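# Two hours with the Flevier club

I got to the Dernora building a little before 4 and still managed to be the last one in. The student robotics club has been building its Flevier project here since May, and its captain had promised me a proper chat if I didn't mind talking over the noise. I didn't mind at all!

Flevier is the name of the project and also, confusingly, of the thing they hold in their hands. It's a gripper you carry around yourself. You pick stuff up with it, put stuff down, and the recording of your moves becomes practice material for a robot arm later on.

"Everybody wants to drive the arm on day one," the captain told me. "Then they spend an afternoon with the hand-held and they get it. You start noticing how weird your own wrist is."

I asked what she meant by weird (I was looking at my wrist by now).

"You cheat all the time. You tilt a cup before you've even got hold of it. The arm can't do half of that, so you learn to move like something that can't."

The club is entering the Telier Challenge this year, in the household tasks class. Teams get 5 tasks, and the order is drawn on the spot. Folding is the one they all groan about. Their programmer, a second-year student who talks faster than I can write, says cloth has eaten most of his spring.

"A block is a block," he said. "A towel is a different towel every time you drop it."

He wrote the first version of their training code over a long weekend, threw it out, and then went back and rescued a piece of it. I asked which piece. "The part that saves the files," he said, and went off to look for a charger.

What I liked was how much of the work is plain old housekeeping. They log every run in a shared sheet, and they argue about the sheet - a lot. The captain wants short notes. The programmer wants long ones. The newest member, who joined from the Venckus after-school class, told me she mostly writes "ok" and hopes for the best.

"I came for the soldering," she said. "I've soldered two things. But I've gotten really good at picking up socks."

Did she mind? She thought it over. "No. My mom thinks it's hilarious, though."

She let me have a try before I left. The strap was snugger than I expected and I dropped the first thing I went for, then the second. Somebody kindly told me that everyone does. I'm choosing to believe it.
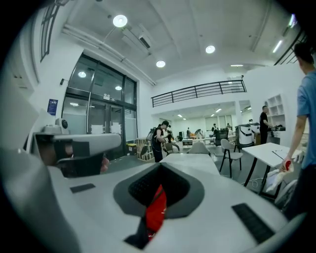

## If you want to join

The club takes new members at the start of each term, and you don't need to know any code. Bring a laptop if you have one. Ask for the Flevier group at the Dernora front desk, and come a bit early if you want first pick of the tasks.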